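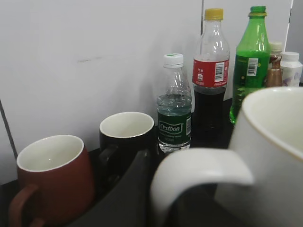 Progress report: shared kitchen and drinks point, Mamden building
To: Fouad Khalaf, Laaksonen fund
From: Tiina Mustonen
2023-06-01

The grant was for replacing disposable cups on the ground floor and setting up a place where visitors and staff can get a drink without going up to the main kitchen. Work started in October and most of it is finished.

Mugs. We bought 60 mugs in red, black and white. The red and black ones are coloured outside with a pale glaze inside, so tea stains show and people wash them properly. The large white ones are popular with the morning group but take up more of the dishwasher rack than we allowed for. We have lost 14 so far, mostly chipped rims, and will reorder in the smaller size only.

Worktop. The old surface had swollen near the sink and was taken out. The new one is black and wipes down easily, though it shows crumbs and water marks. Cleaning has gone from once to twice a day. The wall behind was left as it was.

Bottled drinks. We had planned to stop these altogether by now. Visitors still bring their own and leave them half full next to the mugs, and the evening groups like to have water to take into the rooms. We have kept a small stock for them and put a returns crate under the counter. Roler collects the empties every second week. The first two collections were missed and have been made up.

Disposable cups. Before the project the ground floor used up to 400 a week. We now order one box of 100 a month, for events only. The cup dispenser has been taken down and the screw holes filled.

Spending. The mugs and the worktop came in on budget. Prodetmont charged extra for a second visit to reseal the edge by the sink, and we covered that from our own maintenance money. No change to the grant total is requested.

Still to do: a shelf for the mugs, so that they are not left standing along the worktop with the bottles; labels for the returns crate; a second drying rack. The shelf has been ordered. I will send the remaining invoices once it is fitted.

Tiina Mustonen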